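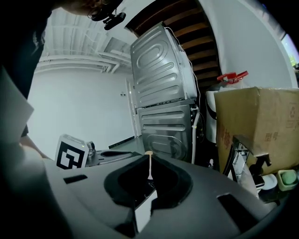 The downstairs bathroom, a gallery of sorts

Hello again, and sorry for the long silence. A few of you have been asking how the bathroom went (Nuala Cullinane more than once, hello Nuala!), so I've put this page together with a couple of pictures and far too many words in between. It's the small bathroom off the back hall, the one that used to have the pink basin and the carpet. Yes, carpet. I lived with it for longer than I care to say.

I started planning it last September with a notebook and a tape measure, and the first thing I wrote down was "somewhere to put the soap". The old basin was on a pedestal, with nowhere for anything, so the toothbrushes lived on the windowsill of the room next door and everybody's bits and pieces went up and down the hall in their pockets. All I wanted was a proper counter, a good long dark one, with a basin sitting in it and space left over at the side.

Colm Sheehan did the plumbing and was very patient with me. I changed my mind about the tap three times, and about which side the soap would go twice after that, and he just kept drinking tea and waiting. The counter came from Landry, who cut it to 765 mm high because I'm tall and tired of stooping over sinks. I do recommend being fussy about this! Measure from the floor to where your hands are comfortable, with your shoes off, and then ask everyone else in the house to do the same. Ours was a compromise and the shortest of us still grumbles, but she grumbled about the old one too.

Money, as people always want to know: I'd put by 3000 euro for the lot, not counting Colm's time, and went over by 440. Most of the overspend was the floor. I'd meant to have something cheap and cheerful and then I saw the pale grey marble in the Skovden showroom and that was that. It's lovely to look at and a misery under bare feet first thing in the morning, so a slatted wooden mat went on the list the same week.

Now, tidying. I had grand ideas about keeping the counter clear, and I still do, on paper. My rule is that anything used every day can stay out and anything else has to go on the wooden top at the end or leave the room altogether. The soap has its own dish. Bottles go at the back on the ledge, where you can't knock them with an elbow. Deirdre Mac Carthaigh says I should get baskets, but I've had baskets before and all that happens is you can't find the nail scissors.

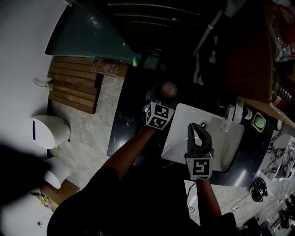
At the sink: white basin in the dark counter, green soap in its dish to the right, and the wooden mat over on the left.

I'm so pleased with that basin. I was set on a round one for months and Cormac Tully talked me out of it in about five minutes by pointing out how much counter you lose round the corners. The square one sits neatly and a cloth goes along the edges in one swipe. The marble pattern on the counter is very forgiving as well. Toothpaste shows up, mind you (everything white does), so I keep a cloth handy and give it a wipe in passing.

The tap is a chrome one with a tall lever, which you can push with the back of your wrist when your hands are all over soap. I use nothing on it except warm water and a drop of washing-up liquid, then a dry with an old tea towel. Zlata Zinchenko swears by half a lemon, and her taps do gleam, but I've been too nervous about the marble to try it.

Still to do: a hook for the back of the door, a second towel rail, and a decision about the paint by the window. I have 2 sample pots open and hate them both a little. If anybody has a good warm white they've used in a room with hardly any daylight, do write and tell me the name of it, and I'll put up more pictures once the painting's done.

Page last updated 2025-04-22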